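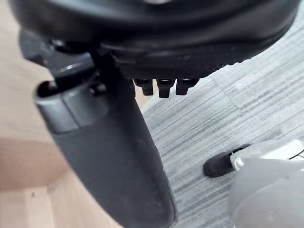

What is in this dataset?
Meeting minutes from the Trambridge allotment society, typed up from the paper books, plus a plot register that goes with them. 1,315 entries so far, one per agenda item.

Trambridge minutes – README
Last touched 13 May 2021, Pornthip Wannasri

Quick notes so the next person can use this. Will tidy later.

Files
minutes.csv – the main one. One row per agenda item.
plots.csv – one row per plot, 77 of them.
names.txt – spellings we settled on. Read this first.
scans folder – page scans, big, not in the download. Ask me.

Columns in minutes.csv
id – just a number, don't sort by it, the third book got entered before the second.
book – 1 to 4.
page – as penciled in the corner. Book 2 has two page 31s, the second one is 31b.
meeting_date – year first, then month, then day. If only the month was written the day is blank.
topic – water, rents, sheds, fences, bees, show, other. "Other" is too big, I know.
text – what the secretary wrote, abbreviations left alone.
note – ours. Anything in square brackets is a guess at a word.

Columns in plots.csv
plot_no, size_rods, first_mentioned, last_mentioned, remarks. Sizes come from the rent lists, not from anybody measuring. Plot 12 was split and shows up as 12 and 12a. The July rent list has them joined back up, we kept them apart.

How it was typed
Two of us, Kanokwan Saengthong on books 1 and 2, me on 3 and 4. Typed straight from the scans into a spreadsheet, then swapped and read each others rows back against the page. Fixed what we found. Book 1 only got one read, the ink is brown on brown and we ran out of patience.

Spelling of the lane next to the lower plots is all over the place – Sindoren, Sindorn, Sindoran. We used Sindoren everywhere except in the text column, where it stays how it was written. Same for the Nzioka shed, which turns up as Nzoka for most of book 3.

Money is in whatever the book used. No conversion. If you want totals you are on your own, half the rent lines have no amount, just "paid".
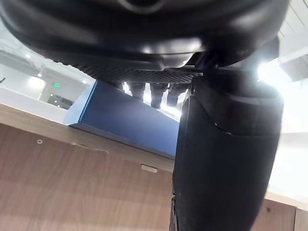

Known problems
- Dates around new year are shaky. The secretary in book 2 kept writing the old year untill spring.
- Bees is under-tagged. Search the text for "hive" and "swarm" as well.
- Some rows have a stray space at the front of topic. Trim it.
- Commas inside the text column are quoted but a few quotes got lost. If your row has too many columns thats why. Flullau import handles it, plain spreadsheet import doesn't.
- Three pages in book 4 are stuck together. Not typed.

What you can do with it
Use it, share it, say where it came from. People's names up to the end of book 3 are fine to print. For book 4 use initials please, some of them still have plots.

To do
Finish book 4. We think it'll come to 2,000 rows when it's all in. Split up "other". Second read of book 1. Add the show results, they're on loose sheets in the back pocket and don't have page numbers.

Corrections to me or Kanokwan, with book and page. Row ids are no good, they will change at the next upload.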